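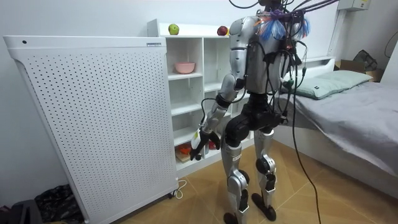
Yeshi Adugna opened by asking why our good-practice sheet still treats a bedroom like a workshop floor. The current sheet grew out of one written in 2016 for fenced arms, and she wanted to know which lines in it would make sense to a person who sleeps in the room. That question took up most of the meeting, and it was a great one to start with!

Home Robots Good Practice Group
Minutes, June 25, 2026

1. Last minutes
Agreed, with one fix: the test flat is in Wuvville, not Irnau.

2. Cables
Long talk, lots of energy. Draft rule 3 says "no cable on the floor within reach of the feet." The Irnau people said they could not run a legged humanoid in a small room under that wording, as cables from the back have to go somewhere. The new wording asks that robot cables and household cords be kept apart, and that someone walk the path before each run and again after any change to the furniture. Everybody liked this much better. Vieira will send over their checklist, which already has a line for heaters, fans and anything else that stands loose on the floor.

3. Clear space
The draft has 900 mm on every side. Fine in the Harnix hall, hopeless between a bed and a set of shelves. After some back and forth we kept 900 mm for people and dropped it for furniture. Soft things (blankets, bags, clothes) get their own line – they catch on feet and they move when nobody means them to. Yeshi has offered to write that line and already had half of it on paper by the break.

4. Stop button
The person holding the stop must be able to see both hands and both feet of the robot. If they can't, a second person watches the hidden side and calls out. One member felt this was too much for slow shelf work. We tried the wording with and without an exception and the plain version won, almost without a vote.

5. Household objects
Short item. Food and dishes are allowed in trials. Anything the robot has handled goes in the trial bin or the trial sink and does not go back to the kitchen. Knives stay out until we have a proper page on them, planned for December.

6. Actions
Yeshi: soft items line, 10 days.
Vieira: checklist to all.
Harnix: redraw the clear space sketch with a bed in it.
Irnau: try the new cable wording on their next runs and note every time it gets in the way.

Next meeting in Wuvville, in the flat itself. Bring flat shoes and a printed copy of the draft to scribble on.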